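# Teaching a Gripper by Showing It: Our Semester of Collecting Examples

**Project Cisum, final report**
Team lead: Saeed Abbasi
November 12, 2025

## What we set out to do

We wanted a robot arm to learn small household jobs from people doing them by hand. No one on our team had trained a policy before September, so we spent most of the semester on the part that everyone told us was boring: getting the examples. It was the best part of the project, and this report is mostly about it.

The three jobs we picked were putting a cup on a saucer, dropping a sponge into a bowl, and folding a washcloth in half. The first two are pick-and-place. The third one is not, and it gave us a lot of trouble (see "What went wrong").

## How a recording works

One person holds a gripper in each hand and does the job with the grippers only. Each gripper has a wide-angle camera looking out past the fingers, and the person also wears a small camera on the head. Between them they record where the hands go, how far the fingers close and what the person was facing at the time. The square markers on the housings let the head view pick up the other hand even when it's turned at an odd angle.

We wrote our own little tool, Plesteck, to line up the streams and cut them into episodes. An episode starts when both grippers are closed for a full second and ends the same way. That double squeeze was Saeed's idea, and it saved us from trimming everything by hand!

## The numbers

Our goal was 700 usable episodes. We recorded over 900 and kept 690 after review, so we landed just short. We could have gotten there by keeping some shaky ones, but we had agreed on the rules ahead of time and we stuck to them.

We threw out an episode if:

- tracking jumped at any point while an object was being held
- a finger of the person showed up between the gripper fingers
- the job was finished by nudging the object with the housing
- the streams were more than 2 frames apart after alignment

The last rule cost us the most. Nearly a whole afternoon of sponge episodes had drifted, and we didn't catch it until review. Now Plesteck checks the offset right after each episode and beeps if it's bad.

## What went wrong

**Everyone was too good at it.** By the second week we were all placing the cup in one smooth move. The policy trained on those episodes looked great until the cup landed a little off, and then it froze, with no clue how to recover. So we went back and recorded messy ones on purpose — cup near the edge, cup tipped over, a missed first grab followed by a second try. Those episodes look terrible and they helped more than anything else we did.

**The washcloth.** Cloth slips out sideways when the fingers close on a flat layer. We learned to pinch a corner from the side, then lift. Even so, the two of us who recorded most of the cloth episodes folded in opposite directions, and the policy tried to average us. We picked one direction (away from the body) and re-recorded.

**Plain walls.** Tracking depends on finding fixed points in the background, and a smooth white wall doesn't offer many. Turning so that some texture was in view made our tracks steadier, and we started planning our starting positions with that in mind.

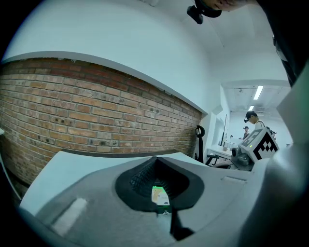
## Checking the view before you start

The gripper view is so wide that it takes in far more than the work in front of the hand. With the gripper tilted up, it picks up brick, ceiling lights, the person wearing the head camera and people standing in the next room. We came to like this. Our early episodes had almost the same background every time, and the policy got confused when we turned the table. Later ones, with more going on behind the hands, held up better in the Broststead kitchen test.

We also added a short "look around" at the start of every session: a slow sweep with each gripper, left to right and then up. It gives the tracker a map to start from.

## What we'd do next

Saeed wants to bring in the Kanagaratnam method of scoring episodes as they come in, so review doesn't pile up. We'd also like people from outside the team to record, including someone left-handed, and we want to add a fourth job with a drawer. The Plesteck code and our episode checklist are in the project folder along with the list of rejected episodes and the reason for each one. If you pick this up next semester, read the rejected list first, and charge the grippers the night before.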